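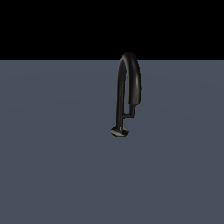 Fig. 1. Black gooseneck faucet on a gray surface (computer render).

Reading Reality TV, Unit 4: The Couple After the Cameras
Course handout, April 2022
Instructor: Teodoro Zepeda

Welcome back, everyone! Last unit we stayed inside the episode and looked at how a season gets cut together. This time we follow the couple out the door. What happens to a relationship story once the finale has aired and the only material left is posts, podcast visits and entertainment news? I love this unit. It's the one where students tend to show up with their phones already open to something they want to argue about, and please do.

Our main case is Dadham, the dating show where pairs who met online spend one summer running a small inn together. You should have watched the first two episodes and the reunion. If you only have time for one, make it the reunion, and watch it all the way through, including the dull stretch in the middle where the host reads viewer mail.

1. The status question

Almost all coverage of a couple after a show circles one question: are they still together? I call this the status question. It sounds simple, but look at how much work it does for a writer. It can go in a headline with no new information behind it at all. It can be asked again next week. And any scrap will feed it - a deleted photo, a missing ring, a comment liked at two in the morning.

Go back to the Dadham coverage in your packet and find the pair everybody called the Gallegos couple (they were nicknamed after the town where the inn stood, which confused me for a good while, so don't worry if it confused you). There are four stories about them. Read only the headlines first and write down what you think happened. Then read the stories and mark every sentence that reports a new event. Most students find very few marks on the page, and the second story may have none.

Words to watch for:

Seemingly, apparently, reportedly. These tell you how sure the writer is, or wants to look. "Reportedly" should send you hunting for who did the reporting. "Seemingly" often means the writer looked at a post and made a guess.

A source close to the couple. Close how? A sister and a former hairdresser can both be close.

Fans think. Which fans, and where? Sometimes it's a long forum thread with hundreds of people in it, and sometimes it's a single reply.

Fueling rumors. Ask who had the rumor before the article did.

2. Airing time and living time

A season of Dadham was filmed in the summer and began airing in October. During those months the couples were under contract to keep quiet, so by the time you saw a first kiss, the people in it might have been married, split up or living in different states. Anything they posted while the season aired had to fit the airing story and couldn't give away the living one.

I find this gap really fascinating! Try drawing it. Put two lines on a sheet of paper, one for when things happened and one for when the audience learned about them, then connect the events. The lines between them slant, and some of them cross. The breakup of the Gallegos couple crosses three others, and you'll see why the reunion felt so odd: he is answering questions about a fight she has already forgiven him for, and she is sitting there trying to look as if she hasn't.

Cinano, the spin-off, tried to close the gap by having couples film themselves at home. We'll watch one episode in class. Notice how quickly they learn to talk like people on television, with the little recap at the start of each clip ("so, as you know, we had a rough night").

3. The audience as detective

Geller is the fan podcast I assigned, and I hope you had as much fun with it as I did. The hosts spend most of an hour on a kitchen background in one post, trying to work out whether she had moved back in with him. Their method is better than you might expect. They compare dates, they correct each other, and they admit when a clue falls apart. They also say things about a stranger's marriage that I'd be uncomfortable hearing said about mine.

Hold on to both of those reactions. The writing assignment asks for them.

Questions for section

When a cast member says "I can't talk about that yet," what do viewers usually hear?
Does a person who signed up for the show owe the audience an ending? For how long?
Does your answer change for the parents and kids who only turn up in one scene?
Pick one clue from the podcast episode. What else could explain it?

Writing assignment

Write 1000 words on one couple from any relationship show, following the story from the finale forward. Use at least 2 published stories and one post from a cast member. Quote the hedging words exactly, and say who the information came from in each case. If you can't tell, write that you can't tell; it's a perfectly good finding and I will give credit for it.

The paper is worth 50 points. Please don't contact any cast members, even the friendly ones who answer everybody. Public posts only, and leave out the names of children.

For next time

Finish the packet, bring your two-line drawing (messy is fine), and read the chapter on reunion hosts. The course reader is on reserve at the library under 3580, and the desk will let you take it as far as the copy room. Office hours are the same as before - come by if you're stuck choosing a couple, or if you just want to talk about that viewer mail segment.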